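Gradent Publishes Its Chore Report, and Your Dishes Are Still Yours

Independent testing outfit asks whether machines can do housework and shop work yet. The short answer runs to 30 pages.

September 18, 2020

Gradent, which tests household and small-shop equipment for people who have to buy it, today released "Can It Do the Dishes?", a report on how far robot arms have come with ordinary chores. Readers hoping to cancel dinner duty by the weekend are advised to keep a sponge handy.

The report covers 20 chores, chosen because they are dull. Twelve come from the kitchen and eight from the shop floor. They include putting a cup on a shelf, moving fruit from a table to a bowl, opening an appliance door, sorting mixed fasteners into bins and folding a shop rag into something a reasonable person would call folded. Each chore was attempted 200 times under the same rules. The arm got one try per round, the objects were shifted between rounds, and staff were asked not to shout encouragement.

"People see a video of an arm making a sandwich and they ask me when they can have one," said Evaristo Hinojosa, who directs testing at Gradent. "I ask them how many sandwiches are on the floor just outside the video. We wrote down the ones on the floor."

The results are better than the skeptics on staff had predicted and worse than the brochures. Picking up one firm object from a clear patch of table is, for practical purposes, a solved chore. Picking up the same object when it is leaning on something else is a different job, and the scores fall off quickly. Soft things are trouble. Shiny things are trouble. The rag was a long afternoon for everybody.

Kitchens turn out harder than shops, which surprised Gradent's shop people and none of its cooks. A parts bin stays where it was bolted. A kitchen table fills up with whatever came out of the fridge, and the next sensible move depends on knowing that a banana bruises, a mug has a right way up and a ketchup bottle is happier standing.

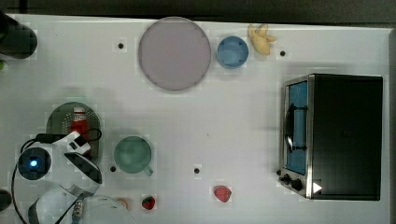
Speed is the other sore point. The report times every chore against a Gradent employee of average enthusiasm, and the employee won all 20. On the simplest pick-and-place chores the gap was small enough to be embarrassing. On chores with more than three steps, the employee had time to finish, get coffee and come back with opinions. Gradent notes that the arm did not need the coffee, and that a slow machine working overnight may still suit some buyers, provided they sleep at the other end of the house.

Doors and handles get a chapter to themselves. Pulling a handle is easy to teach. Pulling it along the curve the hinge wants, without dragging the whole appliance across the counter, took more patience. The report recommends that anyone trying this at home use an oven they have already stopped loving.

"The shop floor gave us our best numbers and our worst one," said Petronella Mokgethi, lead author of the report. "Sorting bolts, lovely. Then somebody dropped a washer in with them, flat side down, and the arm spent most of a minute stroking the table like it was a cat."

What the report recommends

For small shops, Gradent suggests starting with one repeated job, in one place, with parts that arrive the same way each time. Owners should budget for a person nearby during the first weeks and should decide in advance what happens to dropped parts.

For households, the advice is shorter. Wait. If waiting is impossible, start with unbreakable cups and keep the good plates in the cabinet. Cleaning up spills is not recommended at this stage, particularly spills the arm has made itself.

The report also proposes a plain scoring scale for chores, which Gradent would like to see printed on product pages. A "one" means the machine can do the chore when an engineer is watching. A "five" means it can do the chore when a toddler is. Nothing tested so far has earned a five. Two chores earned a four, and both involved picking up a block.

A second round of testing is planned for November. It will add laundry, on which the staff has already placed bets.

Availability

"Can It Do the Dishes?" is free to download from the Gradent website. A printed edition of 2,000 copies will be mailed to subscribers, stuffed into envelopes by hand.

About Gradent

Gradent tests tools, appliances and automation equipment for homes and small businesses. It accepts no advertising and buys what it tests, as its accounting department mentions often.

Media contact: Evaristo Hinojosa, Gradent press desk. Review copies and the full scoring tables are available on request.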